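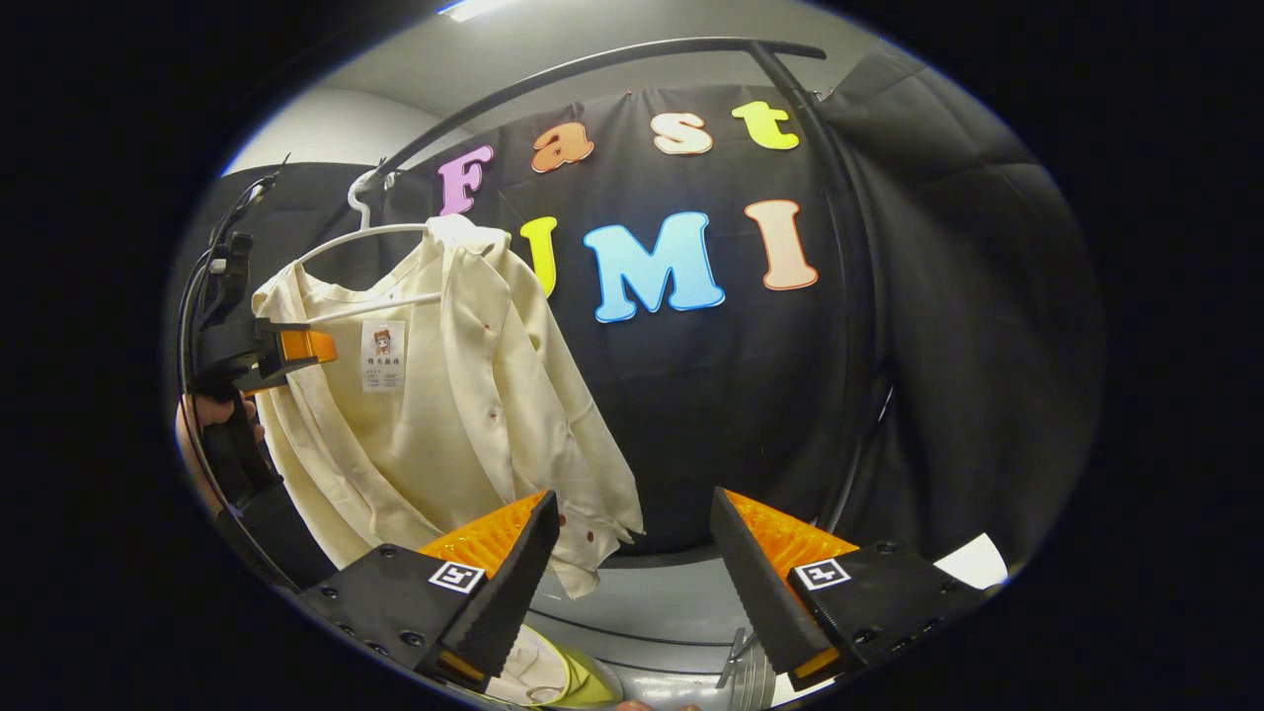
A garment and a few small things near a light gray floor.

July
By Dagim Sisay

So my project this term was about laundry, or really about why people stop wearing clothes they still own. I got the idea at home, when my aunt gave away a coat she had worn maybe twice, and I wondered how normal that was. Very normal, as I found out!

I wrote a short survey (20 questions, too many, I know) and my classmate Florian Riviere helped me hand it out in two neighborhoods, Clinus and Villanueva. We were hoping for 1,000 answers, which was silly. We printed 900 forms and got 462 back, and I was still thrilled — my teacher had told me to expect a lot less.

The question I cared about most was "Why did you last stop wearing something?" I figured everyone would say it didn't fit. Plenty did, but the top answer was that it needed a small repair, like a button or a hem or a zipper that sticks. People put the thing on a chair meaning to fix it, then it moves to a closet, and a year later it's in a bag by the door. One woman in Villanueva wrote half a page about a green skirt and I wish I could print all of it.

The second part was about washing. Lots of people wash on hot out of habit, and hardly anyone reads the care tag (I don't either). I wanted to compare the two neighborhoods here, but I worded question 14 badly and half the Clinus people skipped it, so I left that chart out.

Florian and I also went to the Pirard repair shop one Friday and stayed until closing. The owner let me sew on a button, very badly. She says most of her customers come in for pants, and that they apologize when they hand them over, as if she'd be mad about a hole.

If I did this again I would ask fewer questions and put the repair one first. I'd also like to try the Gurnine side of town, where there's no repair shop at all — my guess is the closets are even fuller over there. The blank survey is stapled at the back.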